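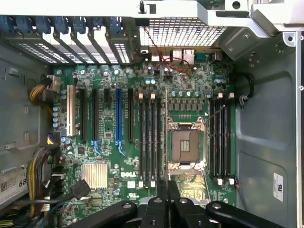
How to File a Written Objection to a Mining Lease

Guides > Land and Resource Rights

20th March – Bellis Land Rights Desk

Residents whose homes, fields or common land fall inside a proposed mining lease may object in writing before the lease is granted. This guide sets out the procedure followed in Gramia District. It applies to individuals, families and village assemblies.

Step 1. Obtain the lease notice

Request a copy of the notice from the district land office in Drellport. The notice must state the name of the applicant, the mineral, the area and the closing date for objections. The Ando Ridge notice, for instance, covers 1739 acres and lists 273 households. Check that the survey numbers match those on your own land record. If they do not, ask the office for a corrected copy and keep both versions.

Step 2. Establish your standing

An objector must show a connection to the land. Accepted documents include a title deed, a tax receipt, a forest use certificate or a signed statement from the village assembly. Families who have farmed without title may submit statements from two neighbors who are not relatives.
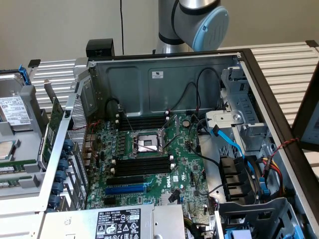

Can a person who rents land file an objection?

Tenants may file in their own name. They should attach the rental agreement or, where the agreement was verbal, a statement signed by the landowner.

Step 3. Write the objection

Give your full name, village and survey number in the first paragraph. State plainly that you object to the lease. Then set out each ground under its own number. Common grounds are loss of farmland, damage to a water source, the presence of a burial or worship site, and failure to hold a hearing in the local language. Keep to matters you can support with a document or a witness. General statements about mining policy may be included, but the reviewing officer is not required to answer them.

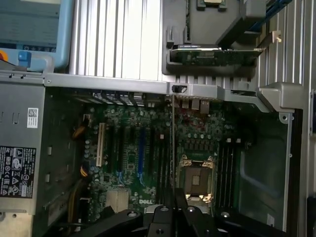
Open workstation case with a processor in the motherboard socket

Step 4. Submit and obtain a receipt

Prepare 2 signed copies. Hand both to the receiving clerk, who keeps one and stamps the other with the date and a file number. Objections sent by mail are accepted if they arrive before the closing date – the postmark does not count.

Step 5. Attend the hearing

Every objector who holds a file number is entitled to speak. Bring the stamped copy and the originals of all attachments. Interpreters must be requested in writing before the hearing. Objections to the Ando Ridge lease will be heard in June at the Drellport district hall.

Related guides

Reading a Survey Map
Requesting the Minutes of a Public Hearing
Compensation Claims for Standing Crops
Forest Use Certificates: Who May Apply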